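3.2 Flat fields and sky background

The calibration frames were taken at the start and end of each observing run. Bias frames were combined with a simple median. Dark frames were matched to the science exposures in length and in sensor temperature, and we did not scale darks from one exposure time to another. Earlier tests with the Tedau camera had shown that the amplifier glow on the right side of the chip does not grow in a straight line with time, so scaled darks left a faint bright patch in the corner of every frame.

Flat fields were harder. The target is a patch of faint dust, and its surface brightness is only a small part of the sky brightness even on a good night. Any error in the flat that changes slowly across the chip will look like dust, or will hide it. Twilight flats were taken when the weather allowed. On nights when twilight was cloudy we used panel flats taken in the dome, with the telescope pointed at the zenith and the panel lying across the front of the tube.

The two kinds of flat did not agree. After each was divided by its own mean, the ratio of a panel flat to a twilight flat showed a smooth slope from one side of the field to the other, plus a weak ring near the center. The slope turned with the panel when the panel was turned by hand, and so it comes from uneven light on the panel. The ring did not turn. We take it to be light scattered inside the tube, which enters at wider angles from the panel than from the twilight sky.

We corrected the panel flats in two steps. First, a plane was fitted to the ratio and divided out. Second, the ring was modeled as a function of distance from the optical center only, using the median in narrow circular zones. Small features such as dust shadows were left alone, and these are taken from the panel flats in all cases, where the signal is higher.
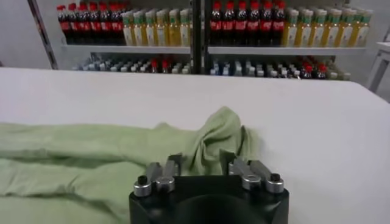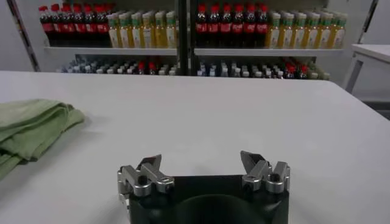
Figure 4. Two views across a white tabletop, with a gripper at the bottom of each.

Vignetting in the reduced frames was checked with star counts and with the photometry of bright stars placed at different points in the field. A grid of pointings was made on an open cluster, so that the same stars fell near the center in one frame and near each corner in another. A flat field that is right for a smooth source is also right for stars only if the scattered light is small, and the two tests together give a limit on how much of it is left. In a broad pale field, a slow change of shade could belong to the source, to the lamps, or to the lens, and a single exposure does not say which. Moving the source across the field separates the lens from the rest. Our grid does this for the telescope, and the photometry of the cluster stars agreed between center and corners once the ring correction was applied. Without it, stars near the center came out slightly too faint.

The sky background was then removed from each exposure before stacking. We did not use the automatic gradient tool in the reduction package, which places its samples on a regular grid and will happily fit a dust cloud as if it were light pollution. Samples were placed by hand in areas where the far-infrared maps show little emission. This leaves fewer samples than one would like on the north side, where the cloud fills most of the field. A first-order surface was fitted to each exposure. Second-order surfaces were tried and gave a flatter result, but they also removed part of the faint outer envelope of the cloud, and the shape of that envelope changed from night to night depending on where the moon had been. With first-order fits the envelope kept the same outline on all nights.

Airglow was a larger nuisance than we had planned for. On 2 nights in March the background changed in level and in slope within a single sequence, with broad bands moving across the field. Frames from those nights were inspected one at a time. Those with visible bands were dropped from the luminance stack but kept for the narrow filters, in which the bands could not be seen.

3.3 Stacking and rejection

Frames were registered on stars with a polynomial of low order and resampled once. Satellite trails were rejected with a clipped mean, and the clipping limits were set from the noise in the sky rather than from the noise in the whole frame. Wide trails often survive this step at their faint edges. We therefore grew each rejected region by a few pixels before the final mean was taken.

The weight of each frame was set by the inverse square of its background noise after scaling to a common zero point. Seeing was left out of the weights. The structures of interest are many times wider than a star image, and a frame with soft stars and a dark sky is more useful here than a sharp frame with a bright one. For the short-exposure set used to measure the stars, the reverse holds, and that set was weighted by seeing only.

The final luminance image was binned and smoothed after the stars had been masked. Masks were made in two sizes. The small mask covers the star cores and is used for all maps shown in the next section. The large mask also covers the halos of the brightest stars, which are wide in this telescope and have a faint offset reflection toward the edge of the field. Where the two masks give different brightness for the dust, we quote the value from the large mask and note the difference in the table.

3.4 Remaining errors

Three sources of error are left after these steps. The flat field contributes a smooth term that is hard to tell from real structure at the scale of the whole field, and we make no claims at that scale. The background fit contributes an uncertain zero level, so that all surface brightness values are relative to the north-west corner, taken as empty. It is probably not quite empty. The third is the wide wings of the star images. The profile was measured on a bright star outside the cloud and followed out as far as the noise allowed, but field stars too faint to be masked still add a thin glow where they are crowded. We estimate this glow from the star catalog and subtract it. The correction is small everywhere except along the east side, where the field runs toward the Milky Way.

As a check, the full reduction was repeated by Agathe Guérin, starting from the raw frames and with her own choice of background samples. The two maps show the same filaments with the same widths. They differ in the depth of the gap between the main cloud and the small knot to its south, which is filled in more in her version. We treat the gap as real but do not use its depth in the analysis.

Related items
Beatrice Kashindye: Dome panel flats and how they go wrong
The Comia survey of faint dust clouds: field list and first maps
Nguyen: Wide star halos in small refracting telescopes
Notes on choosing background samples near the Milky Way
Sander filter set: measured pass bands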